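Review: Kemov humidity control kit for upright pianos

I service uprights for a living, mostly in schools and church halls, and I put the Kemov kit into two instruments last winter. One is a practice piano at the Masilela music rooms. The other is my own, an old Allico with a pinblock that has seen better decades.

**What you get**

The kit is a water tank, a low-wattage heater bar, a humidistat and a wiring block, plus pads and a bottle of treatment. The tank hangs on straps below the keybed. The straps are good webbing with metal buckles. The hanger screws are soft, and I stripped one on the first install. Replace them with your own before you start.

**Installation**

Take off the bottom board, move the trapwork clear and dry-fit everything. The instructions put the humidistat at the center of the soundboard, level with the heater. On the Allico the pedal rod sits there, so mine went 4 inches to the left — no effect on the readings that I could find. Cable length is adequate for a standard upright and short for a tall one. The supplied clips do not hold on old varnish.

Allow an evening. Unathi Baloyi, who trained with me, did the second one alone and was finished sooner than I was.

**Performance**

I logged pitch at A4 every 14 days. The Masilela piano used to drop in the middle octaves once the heating came on. With the kit it stayed close enough that I skipped one tuning. The Allico improved less. Loose pins are loose pins, and no humidifier will tighten them for you.

The heater and tank switch over cleanly. There is a faint click from the humidistat, audible in a quiet room with the lid up. Jirayu Kaewkla records on the Masilela piano and unplugs the kit for sessions, then plugs it back in.

**Upkeep**

The low-water light is the weak point. It is dim, and it faces down at the pedals. In heated rooms the tank needed filling every Tuesday. Pads last a season with the treatment added. Without it they go stiff and stop wicking.

**Against the Clundard**

The Clundard has a larger tank and a better light, but its humidistat has a wider dead band and the pitch wandered more in my use. For a room with steady heating I would fit the Kemov. For a hall that sits cold all week, either one will struggle.

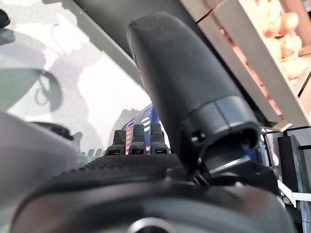
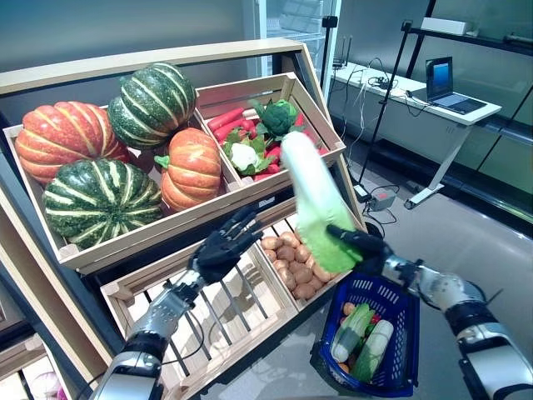
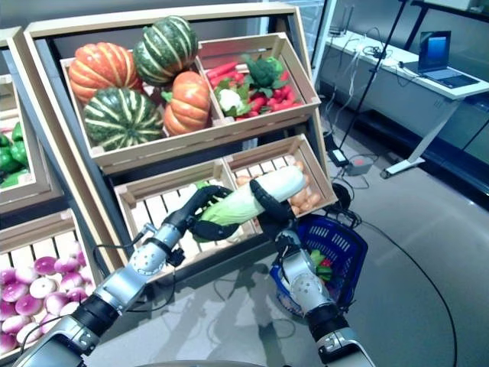
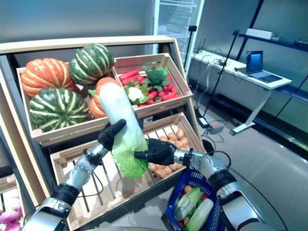
*Last two pictures: corn, then napa cabbage, in front of the wooden produce display.*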